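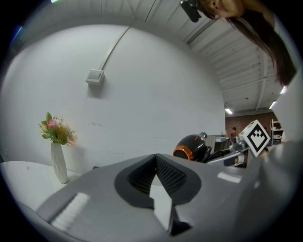 Are "ionic" hair dryers worth the extra money, or is it just a label?

Last updated: December
Print this page | E-mail this page

Posted by Fiorella Bellini

My old dryer quit last week after years of abuse and I'm shopping for a new one. Every box in the store says ionic. The plain one at the Riltdale outlet is cheap, and the Plevar with the ionic switch costs $74. The salesman told me ions "break water into micro-droplets" and my hair would dry in half the time. I asked how he knew and he read me the side of the box.

My hair is long, fine and frizzes if it even hears about rain. Has anyone compared the two kinds at home? I don't want to hear from people who just like their new purchase. I'd also like to know if the watts matter, or if that's another number they print big so you'll pay more.

Remo Orlandini

I have the same doubts you do. I borrowed my sister's ionic Plevar and used it on one side of my head, and my old plain Lornow on the other, 2 mornings in a row. Same towel, same brush, both on medium. I couldn't tell the sides apart and neither could my wife, who wasn't told which was which. That's hardly a lab test, but the box doesn't offer one either.

A charged stream of air can cut down on static, I'll give them that. If your trouble is flyaways in a heated house in winter, you might see a little something. Splitting water into tiny drops is a claim I'd want to see measured by somebody who isn't selling dryers.

Watts tell you how much power the thing draws, and that's all. Airflow matters as much, and so does a filter that isn't packed with lint. Clean the back grille on your next one before you decide it's getting weak.

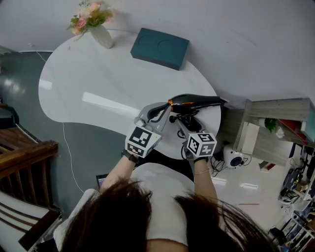

What I'd pay for is a cord long enough to reach your mirror, a cool button you don't have to hold down, and a weight your arm can stand. Hold it over your head in the store for a couple of minutes. You'll feel silly — do it anyway.

Ettore Vitale

Got the ionic one, love it, hair is so soft now!! Totally worth it. I also changed shampoo the same week so maybe that helped too.

Sebastião Aguiar

Most frizz on fine hair comes from rough toweling and too much heat. Blot it, let it air dry until it's only damp, then finish on low with the nozzle pointed down the hair. Try that for a while with a cheap dryer. If you still want the $74 one after that, keep the receipt — I'd be surprised if the switch makes a difference you can feel.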